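From: Parviz Ghaffari
To: kernholm-social
Date: Apr 2, 2018
Subject: Re: Drinks shelf, again

On the subject of the drinks shelf, Nurmi wrote:

> Can we please settle how the cans are stored before the next open
> evening? In February I opened the cupboard under the stairs and was
> met by most of a shelf coming the other way. I don't mind whether
> they stand up or lie down so long as they stay put. Also, who is
> buying all the green ones? I thought we had agreed on red.

We hadn't agreed on red. We had agreed that the people who drink the green ones should speak up, and they drank them quietly instead, as is their custom.

I cleared the big table and got as far as laying cans on their sides, with a length of pale wood along the left as a trial edge. My thinking is that cans lying down take the shelf height we have, and cans standing up take the shelf height we wish we had. The gap under the second shelf in the cupboard is 72 mm. A standard can is rather taller than that and won't be talked round.

A can on its side does of course want to roll, and a blue-grey tabletop is no more help to it than any other flat thing. So the plan is a shallow tray: a plank down each long side, a lip at the front, and the ends of the cans facing out so that you can pull one without meeting the rest.
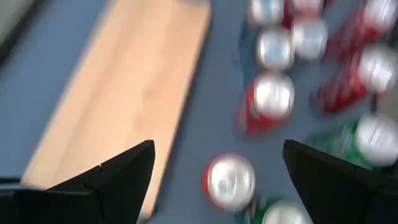
Madero thinks the lip is the weak point, and would like it at least 3 cm high, with the tray tipped back a little so that gravity is on our side for once. Madero also asks whether red and green could have a lane each, to spare us the rummaging.

I'm happy with the tipping. A wedge under the front edge will do it, and there are offcuts in the shed. The lanes I am less sure of. They need a divider, a divider needs to be straight, and you have all seen my shelves. If anyone wants to cut one, the inside length of the tray will be 583 mm, and please measure it again yourselves before you trust that.

Still to decide:

Whether we want 2 trays or one. Two would fill the shelf and leave nowhere for the squash.

Whether the screws come from Wudmont or from the jar. The jar is free, and contains nearly every size except the one wanted.

Whether the green drinkers would care to make themselves known, in confidence if need be.

I'll leave the plank on the table until Thursday. Please don't put plants on it.

Parviz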